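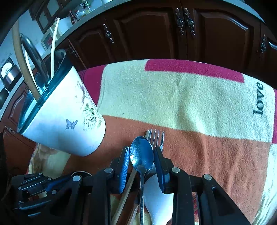

Cubiertos y utensilios de cocina, con el bote blanco de borde oscuro.

Hola a todo el equipo de Leltard:

Os debía el informe de marzo y va con un poco de retraso, perdonad, que hemos tenido la cocina de Leite patas arriba (en el buen sentido, creo). Os cuento cómo va el reacondicionamiento y en qué se está yendo el dinero.

Empiezo por los cajones, que era lo que más pereza me daba. Cuando presenté la solicitud puse "ordenar el menaje" en una línea, tan tranquila, y esa línea se ha comido 8 tardes enteras. Había cucharas en tres sitios distintos, tenedores con las espátulas, utensilios de madera mezclados con todo... Lo hemos sacado, lo hemos lavado y lo hemos ido separando en la encimera: metal por un lado, madera por otro y los utensilios blancos aparte. Los botes altos se quedan, porque la gente que viene a cocinar los usa muchísimo, pero ahora van solo con lo que se necesita al lado del fuego. Las cucharas y los tenedores de mesa pasan al cajón de arriba.

De madera hemos retirado bastante. Algunas cucharas tenían grietas y no me fiaba, así que fuera. Las que estaban sanas las lijé un poco y les di aceite, y han quedado preciosas, de verdad, me dio hasta pena guardarlas.

El dinero: de la ayuda llevamos gastados 2230 euros. La mayor parte es de los muebles bajos y los separadores de cajón, que encargamos a Workon. Llegaron bien, salvo 2 separadores que venían con la medida equivocada - ya están reclamados y no nos cobran el cambio. También entran ahí las cajas con tapa para los trapos y un escurridor nuevo, porque el antiguo estaba oxidado por debajo. Tengo todas las facturas escaneadas y os las mando con el formulario de siempre.

Lo que va peor es el armario alto. La pared no es recta (quién lo iba a decir, en un edificio así) y hay que calzarlo antes de colgar nada. De momento los platos siguen en cajas junto a la ventana, y cada vez que alguien necesita una fuente hay que mover media torre. Espero tenerlo listo en abril, aunque no me atrevo a jurarlo.

En el taller de cocina hay 40 personas apuntadas para primavera, más que el año pasado! Les he pedido que no traigan utensilios de casa, que luego se quedan aquí y volvemos a empezar. Lo que nos sobra en buen estado irá a Stinham, que están montando su comedor y me han dicho que sí a casi todo, menos a las tapas sin olla.

Me queda por decidir si etiquetamos los cajones o no. Yo soy partidaria, pero me dicen que parece una oficina. Si en otros proyectos vuestros lo han probado, contadme qué tal.

Un abrazo y hasta el próximo informe.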